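**Shopping bag (insulated)**

An insulated shopping bag, also sold as a cool bag or thermal tote, is a carrier with a reflective inner lining, meant to slow the warming of chilled food between shop and home. It is open or zipped at the top and has two handles. Claims made for it tend to run ahead of what it does.

## Construction

The outer layer is usually woven or coated plastic, printed with a shop's colours. Inside is a thin silvery film, sometimes with foam behind it. Sellers often call the film "space-age", a phrase with no fixed meaning. Without foam, the lining does little more than an ordinary bag folded shut. Labels seldom say how thick the foam is, and a shiny inside is no proof that there is any.

Printed fronts are common. A red and white bag with a bold pattern on one half and a small round logo on the other is typical of the style, and a pale silvery lining shows only when the top is open.
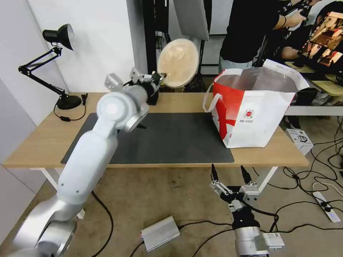

## Claims and doubts

The Stardale range was advertised as keeping food cold for 3 hours, with no mention of the room temperature or of how full the bag was. Erska, a rival make, gave no time at all and sold for 80 pence more. Moya bags carried the words "tested 300 times" on the base; what was tested, and by whom, was left out.

A bag with an open top loses much of its benefit, as warm air gets in freely. Packing frozen items together helps more than the lining does. Ice packs help more again, though they are rarely included.

## Reuse

Makers present the bags as long-lasting. The usual weak points are the handle stitching and the film, which cracks along the folds. The Divedar leaflet promised 49 trips, an oddly exact figure given without a source. Mixed layers are hard to separate, so a worn-out bag may not be accepted for recycling, whatever the symbol on the side suggests.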